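News > Local > Forndale

Forndale workshop says its robot arm will clear the table. Eventually.

October 27, 2020

A shared workshop in Forndale has been building a robot arm setup since August that its members say will one day put away the dishes. The project, called Dellar, was shown to visitors this week, and it is fair to say the dishes are in no hurry.

The group started with a used arm and a budget of $200 for everything else. That figure has since been passed, though the workshop would not say by how much. Most of the extra money went to mounting parts and replacement cables, according to a notice on its website.

The claims are big. The notice talks about "a real kitchen helper for real homes." The kitchen, for now, is a white tabletop with a few mugs, a plate, a toaster oven and toy food. Toy fruit does not bruise or roll under the fridge, and a real sink has yet to come into it.
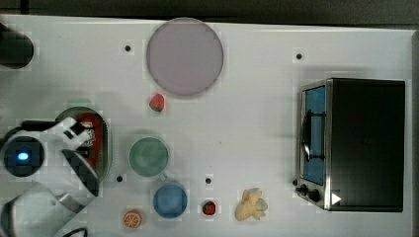
The Dellar arm with its gripper over a red package in a metal tray at the Forndale workshop.

Picking things up from a tray is the job the group has spent the most time on. Members say the arm got it right 7 times out of 13 in their latest round of tries. They call that progress - and maybe it is, but a helper that misses almost half the time is one most people would send home.

The workshop did not give numbers for mugs, which have handles and can break. It also did not say when the arm might be asked to open an oven door. A written reply said only that those jobs are "on the list."

Similar promises have been heard here before. A home robot kit called Drerkodura was shown in Forndale two years ago and has not been seen at a public event since.

Dellar's builders plan another open evening this winter. Entry is free, and visitors are asked not to lean on the table.

Related
Kılıçarslan hardware store to close its repair counter
What happened to Drerkodura?
Forndale library adds evening hours for tool lending
Old bus depot roof work delayed again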